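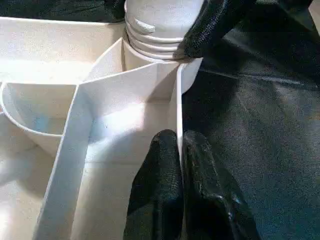 *White tray, with the threaded piece standing in it.*

Up at six and down to the plot before breakfast. The kale has come back better than I thought it would after the pigeons, and the netting has held since I pegged the corners properly. Picked two bags of runner beans, most of them for the shared table. The courgettes are past it. I cut the last plants out and put them on the heap, then dug over the bed and left it rough.

Hideaki Kawaguchi was already at the water butts when I got there. The downpipe on the side of the hall is blocked again and the second butt is nearly dry, so we carried cans from the standpipe for the new hedge. It took until half past eight. He thinks the hawthorn will take and the hazel won't. I think it is too early to say, as we had hardly any rain through the first half of August and everything looks sorry for itself.

The school group came at ten. They are doing the herb bed along the front wall, where the parking bays used to be. One boy pulled up a whole row of parsley seedlings thinking they were weeds and was very upset about it. We put most of them back in and watered them. A girl asked me if worms sleep. I said I would look it up and I must remember to.

Mayu Takeda brought the letter from the council over at lunchtime. We have the lease on the Brular Street end for another 2 years, with the same terms as before, and they want the fence moved back from the path by the spring. I had hoped for five. Still, it is long enough to put in currants and get something off them, and I said so to Mayu, who had hoped for ten and was fairly low about it. We sat on the step and had the beans with some bread and her tomato chutney.

She had done the accounts as well. There is £579 in the garden fund after the plant sale, and the fence will eat a good part of that. I would like to keep enough back for compost and a decent wheelbarrow. The green one has a split down the side and the tyre goes flat overnight.

Afternoon was slow. Tied in the tomatoes, sowed winter lettuce in 21 modules and labelled them in pencil, which I always say I will do and usually don't. A man from the flats stopped at the gate and asked how you get a plot. I gave him Mayu's number and a bag of beans. He has been walking past since the winter, he said, and wasn't sure it was open to everybody. We need a better sign — the old one faces the bus shelter and the paint has gone.

Back hurts this evening. Bath, then soup. Tomorrow I want to clear the downpipe before the rain comes, if Hideaki can bring his ladder, and get some string.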